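Lomlow, October 2025

Prilen to take on 200 new people at its Lomlow site, with applications opening in November

Prilen is very pleased to share some good news with everyone in and near Lomlow who has been looking for work, or hoping for a change from the work they have. Over the coming months we will be filling 200 new permanent jobs, in packing, stores, testing, office support and deliveries, and we would dearly like as many of them as possible to go to people who already live locally.

We know it has been a hard year for a good many families here, particularly those whose hours were cut over the summer, and we have tried to keep the whole business of applying as simple and friendly as we can. The form is 4 pages long, there is no fee of any kind, and you do not need a CV if you have never had one. 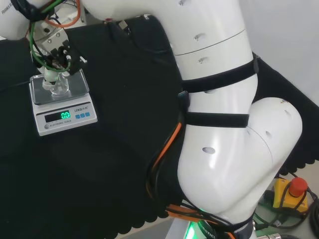
D'Amico, the recruitment agency handling the applications with us, said that people who had been out of work for a long while should not count themselves out, and that a gap in somebody's work history would not be held against them at any stage.

Full training will be given on full pay, and it lasts two weeks for most roles. Part-time hours and school-day shifts are on offer too – please do say on the form which would suit you, as it really does help us with the rotas.
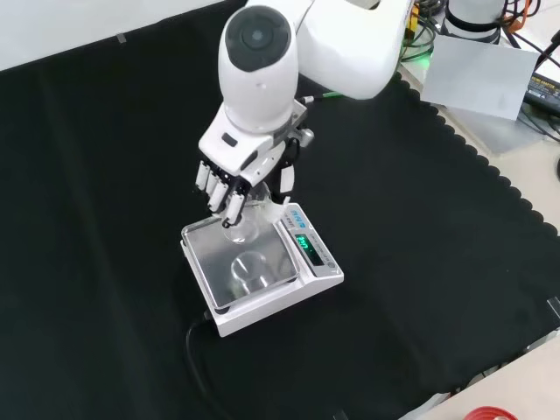
We will also be holding two open evenings at the Justari Hall, with tea and biscuits, where you can meet some of the people you might be working alongside and get a hand with the form if you would like one. Children are very welcome, and there is step-free access from the car park.

Forms can be picked up from the Prilen reception desk or from D'Amico's office in Lomlow, and large-print copies are available on request.

ENDS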